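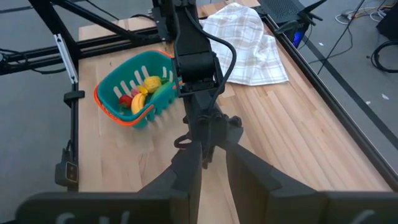 Ljubica Nikolovski schreibt uns, sie habe mit dem Skistovero in drei Wochen mehr Geschenke verpackt als vorher in zwei Jahren, und ob es die Ersatzklingen auch einzeln gebe. Ja, gibt es! Ganz unten auf dieser Seite.

Skistovero Papierabroller mit Schneideschiene
Artikel 304, für Geschenkpapier, Packpapier und Seidenpapier

Wir führen den Skistovero seit August und haben inzwischen selbst einen an der Kasse stehen, weil wir unser altes Gerät (ein schweres Eisending vom Vorbesitzer, das bei jedem zweiten Bogen das Papier schräg einriss) wirklich nicht mehr sehen konnten. Der Unterschied war am ersten Tag zu merken. Man zieht, man drückt die Schiene leicht an, man reißt nach oben ab, und die Kante ist gerade. Auch bei dem dünnen Seidenpapier von Zilwood, das sonst immer Falten wirft!

Der Abroller steht auf vier Gummifüßen und lässt sich mit zwei Schrauben am Tisch befestigen. Wir haben ihn nur hingestellt, das reicht bei vollen Rollen völlig. Wenn die Rolle fast leer ist, wird er leichter und wandert ein bisschen, dann hält man eben mit der linken Hand dagegen oder schraubt ihn doch fest.

Technische Daten
Rollenbreite: bis 50 cm
Rollendurchmesser: bis 184 mm
Gewicht ohne Rolle: 2000 g
Gestell: Stahl, pulverbeschichtet, dunkelgrau oder cremeweiß
Schiene: Edelstahl, gezahnt, austauschbar
Montage: stehend, verschraubt oder unter der Tischplatte hängend

Für die Montage unter der Platte braucht man den Haltesatz von Kovačević, der nicht im Karton liegt. Bitte gleich mitbestellen, falls ihr das vorhabt, die Bohrungen passen nur zu diesem Satz. Unter der Platte ist er übrigens herrlich, man hat oben alles frei für Bänder, Schere und Anhänger, und das Papier kommt einem von vorn entgegen.

Welche Rollen passen?
Alle mit einem Kern ab 25 mm, also auch die kurzen Rollen aus dem Schreibwarenladen. Für ganz schmale Rollen liegen zwei Stoppringe bei, die man auf die Achse schiebt, damit nichts hin und her rutscht. Kraftpapier geht bis 120 g/m², darüber wird das Abreißen mühsam. Folie bitte nicht, die dehnt sich an den Zähnen und franst aus. Wer viel Klarsichtfolie für Körbe und Präsente braucht, nimmt besser den Goto mit Schiebemesser (Artikel 104), der ist etwas teurer, schneidet Folie aber wie Butter.

Was ist dabei?
Gestell, Achse, Schneideschiene, zwei Stoppringe, zwei Schrauben und ein kleiner Sechskantschlüssel. Die Anleitung ist ein Blatt mit Zeichnungen, der Zusammenbau dauert keine zehn Minuten. Achtung beim Auspacken: Die Schiene steckt in einem Pappschutz, den man am besten erst abzieht, wenn alles andere sitzt.

Pflege
Trocken abwischen, mehr braucht es nicht. Klebereste von Etiketten gehen mit etwas Speiseöl weg. Die Achse quietscht manchmal nach ein paar Monaten, ein Tropfen Nähmaschinenöl an beiden Enden und es ist wieder Ruhe.

Farben und Lieferung
Dunkelgrau ist vorrätig und geht am nächsten Werktag raus. Cremeweiß (so schön neben Kraftpapier und roten Bändern!) kommt direkt vom Hersteller und braucht eine gute Woche. Abholung im Laden ist bei beiden möglich, und wer vorher ausprobieren möchte, darf gern sein eigenes Papier mitbringen.

Dazu passend
Ersatzschiene für Skistovero, einzeln
Haltesatz Kovačević für Untertischmontage
Zilwood Seidenpapier auf Rolle, 50 cm, in Natur, Salbei und Beere
Stoppringe, Paar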